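Felurden Handling Project
Progress report to the Flokside Fund: open day and demonstration

This section covers the open day held in August, which the grant agreement lists as the main public activity of the second reporting period. It also sets out changes to the work plan that follow from the comments received.

The doors opened at 10 a.m. and the last group left at 4 p.m. Attendance was 310, against a target of 300 in the approved plan. Guests came from local manufacturers, two technical colleges and the regional employment office. Groups were limited to 12 people so that everyone could stand close to the bench and speak with the operators.

Each group received a short introduction from Alžběta Zelenák, followed by a demonstration of tabletop grasping with the two-finger gripper. Visitors were then invited to guide the hand-held version themselves. Sessions ran slightly over time in the morning, and the afternoon schedule was adjusted to allow for questions – most of them concerned grip force, finger wear and the cost of replacement parts. 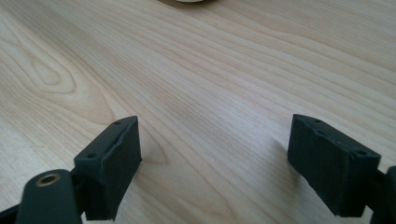 Keegan Waaka wrote afterward that the demonstration was clear and well paced, but that his group would have liked to see more failed grasps. In his view, a company deciding whether to adopt such equipment learns more from a dropped part than from a clean pick. He also asked that the finger pads be passed around between sessions, so that visitors could judge the surface by hand.

The project team accepts both points. The next demonstration will include a set of difficult objects, chosen with the Polishchuk workshop, and a spare pair of pads will be set out for handling. Neither change affects the approved budget.

One item remains open. The printed guide prepared by Flenik arrived after the event and was sent to registered guests by mail – the additional postage has been charged to the communications line. Copies are available to the Fund on request.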